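首页 | 社区 | 提问 | 家务收纳 | 我的收藏 | 登录

本站使用 Cookie 以改善浏览体验。继续浏览即表示同意。[接受] [设置]

大块白布一个人怎么叠才不歪?

家里换了新的桌布，Standora 买的，白里带点灰，特别大。铺桌子没问题，洗完收起来就要命。我一个人叠，对折第一下就歪，越叠越歪，最后卷成一团塞柜子里，下次拿出来全是褶子。床单也一样。

试过铺床上叠，床太小，两边往下滑。试过夹在下巴底下，手不够长。网上视频看了5个，都是手太快看不清，而且人家那是带松紧的床笠，跟我这个不是一回事。

求一个一个人能做的办法，不要工具最好。急，周末亲戚来之前想把柜子弄整齐。

发布于 10/25/24　浏览 1874

Lurkgate

先别管四个角。大布找角找半天，找到了也拿不稳。

我的做法：
先把布抖开，长边搭在晾衣杆上，两边垂下来差不多齐，这就算对折了一次。然后顺着杆子把两头的边并到一起，又一次。这时候再取下来放桌上，剩下的随便叠都不会太歪。

没有晾衣杆用门也行，门顶上先擦一遍灰，我忘过一次，白布上一道黑，重洗。

还有别等干透了才收，稍微有点潮的时候拉一拉边，平很多。叠完再晾一会在放柜子，不然有味。

Stanido

楼上的可以。补充一下，歪多半是洗完布自己就拧了，不是你叠的问题。抖开以后对角扯几下，再叠。

我家九月份换季收了一堆，懒得叠整齐，直接卷。对折两次，找个纸筒卷上去，没折痕，就是占地方。

Holzer

桌上叠就行，不用杆子。手别抓一大把，抓一大把布全堆在手里，哪边是边都分不出来。两个指头捏住一道褶，往上提，让布自己垂，垂顺了再往对面放。放下去用手掌从中间往外抹，抹两遍。再捏下一道。

慢是慢点，但是不歪。布料有竖纹的话顺着纹路折，看纹路比看边准，边洗过几次会缩，不一定直了。

熨不熨看你，我不熨。柜子窄的话最后一下折成三折，别对折，厚度刚好。

捏褶往上提，大概就这个样子： 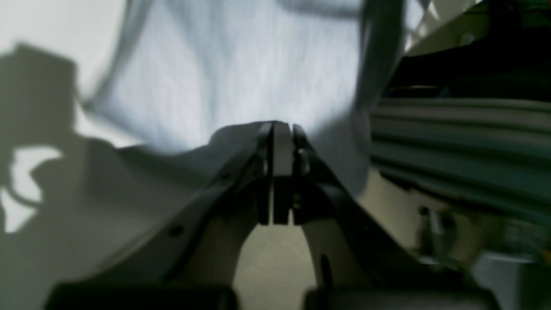 相关讨论

白桌布上的茶渍放了一星期还能洗掉吗
床笠四个角怎么塞
柜子里放什么防潮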